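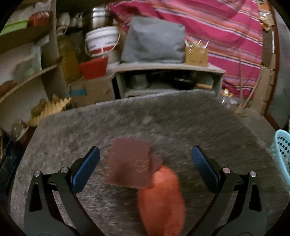 JADARTHORPE, October – The manipulation group at Workitz has finished the first round of its study on learning cloth handling from hand-held gripper recordings. Demonstrators work in ordinary rooms with the household's own things left where they are, and the policy is trained on the view from the tool alone. No external cameras or markers are used.

The round covered 2000 demonstrations of handling small cloths and similar flat, soft items. Loukia Stefanou, who leads the work, set out to test one change to the training procedure. Cloth moves quickly near the fingers, and the item being handled is often blurred while the background stays sharp. The group's earlier pipeline, Menum, dropped any frame whose blur score passed a fixed limit. Inspection of the rejects showed that most came from the moments around grasp and release, where the policy most needs examples.

The revised pipeline keeps those frames. Blur is measured separately in the region between the grip pads and in the rest of the view. A frame is rejected only if the background is blurred too, as this points to a tracking fault in the tool pose. Blurred frames that pass are given a lower weight in the image loss and full weight in the action loss.

Both versions were trained on the same recordings and run on the same arm, with 107 trials each. The old filter gave 2 complete failures to grasp for every one under the new weighting. Placement error changed very little, and Faith Massawe puts the remaining error down to folded corners, which neither policy handles well.

Recep Tatlı has repeated the pose check on the retained frames and found 97 per cent within tolerance. The rest come mainly from plain, speckled surfaces seen at close range – the tracker finds plenty of features there but matches them poorly.

Hülya Akgül is preparing the filter code for release to partner sites. Groups wishing to run it on their own recordings should contact Alper Soylu and state which tool version they used, as the pad region has to be set by hand for older fingers.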